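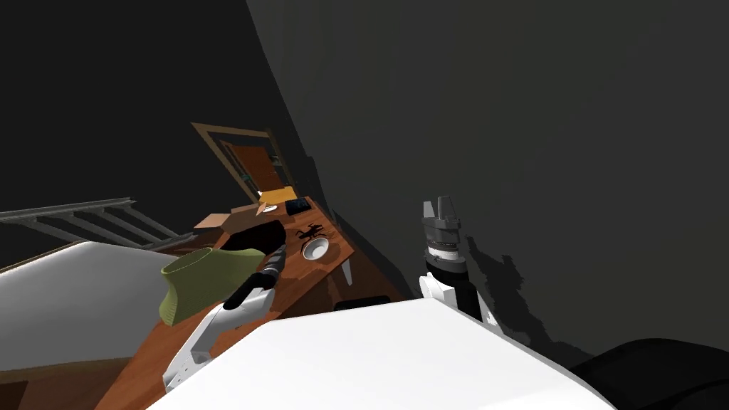 Paper manuals should stay in the box. I hold this view as someone who has edited product documentation for a living, and who has watched the printed booklet shrink from a bound volume to a folded sheet with a square code on it. The case for removal is usually made on cost. The cost figures are real, but they are incomplete, and the part left out falls on the buyer.

Consider the Hallness dehumidifier that my department was asked to review last August. The printed sheet had four lines of text and a code. The code opened a landing page, which asked for a country, then a model number, then consent to a set of cookies. The model number is printed on a label on the underside of the unit, which holds several quarts of water when in use. The manual behind that page ran to 78 pages. The table of fault lights was on page 63. It is a good table. A buyer with a blinking amber light and no signal in the basement will not see it.

The usual defense is that online manuals can be corrected. This is true, and I have made such corrections myself. A printed torque value that is wrong stays wrong until the next print run. But correction needs version control, and few manufacturers show any. At Promavex, where I worked for six years, we replaced files on the server under the same name, with no revision date on the cover. A customer who saved a copy in the spring and called the service line in the fall was reading different step numbers from the agent. We logged 506 calls of this type in a single year before a revision line was added to the footer. The change took one afternoon.

There is also the question of how long the file remains available. A furnace, a sewing machine or a well pump may be in service for thirty years. I know of no support site that has kept its addresses stable for ten. When Agbenyega bought Kondwood, the product pages were moved to the new domain and the older manuals were not. A total of 3,685 documents dropped out of public reach. Some were later posted again by hobbyists, in scans of uneven quality, with the wiring diagrams reduced until the wire colors could not be read.

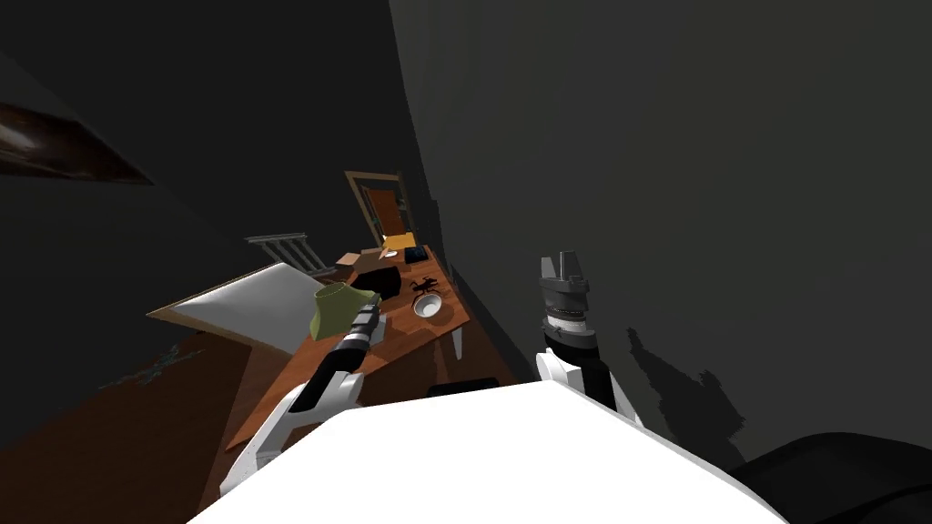 A printed manual has none of these dependencies. It can be lost, and often is, but the loss affects one household at a time. It also tends to travel with the product. Secondhand dealers will tell you that a machine with its booklet sells faster, and repair shops keep drawers of them for the same reason.

Kadir Dağdelen, who ran our print purchasing, used to argue for a middle course, and I have come around to it. His proposal was a short printed booklet limited to content the owner may need when the product is not working or the network is not available: safety warnings, installation clearances, fault codes, fuse and filter sizes, the wiring diagram, and the reset procedure. Everything else - feature tours, app pairing, translations into languages not sold in that market - goes online. In his layouts this came to 12 or 16 pages for most household products. It fit a saddle-stitched booklet and added little to the shipping weight.

I would add two requirements. The booklet should carry a document number and a revision date on the front cover, in type large enough to read over the phone. The online file should carry the same number, and earlier revisions should remain available next to the current one.

The environmental objection deserves an answer. Manuals of 200 pages in eleven languages were wasteful, and I don't want them back. Sixteen pages in one or two languages is a small share of the paper in a typical carton, most of which is corrugated board and molded pulp. If a fault table keeps even a few working appliances out of the landfill, the paper has been well spent. I have not seen a manufacturer publish that comparison, and I would like to. The return data needed for it is already collected, usually by the same department that approved the folded sheet.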